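Ticket 2254
Product: Plulent Scorer, tablet client
Site: Wistholm Cricket Club
Status: Resolved, monitoring

Reported Monday, second innings of the Fitzgerald Cup tie. The scoring tablet stopped sending ball-by-ball updates at the end of the 14th over. The public scorecard stayed at 52 for 2 while the local card carried on as normal.

Checks
Battery and storage normal. Club wifi up, web pages loading on the same tablet. Logged out and back in: no change. The sync queue showed every ball after the freeze as "pending", with error 1000 against the first of them.

Cause
The first pending ball was a no-ball with a run out at the non-striker's end. The scorer had used undo and then changed the batter's end. The client wrote two records with the same ball number. The Vekard feed refused the second and held everything behind it.

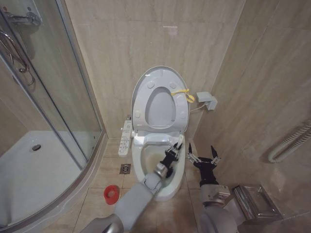
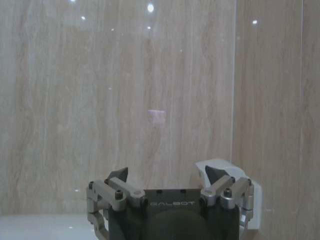 Toilet with lid and seat raised; gripper marked GALBOT.

Fix
1. Exported the local card before touching the queue.
2. Deleted the duplicate record under Match > Ball log.
3. Pressed Resend all. Queue cleared, public scorecard matched the local card.

Notes
Do not reinstall the app while balls are pending, as the queue is lost. Until the August update, correct a run out through Edit ball and leave undo alone. Player averages refresh overnight.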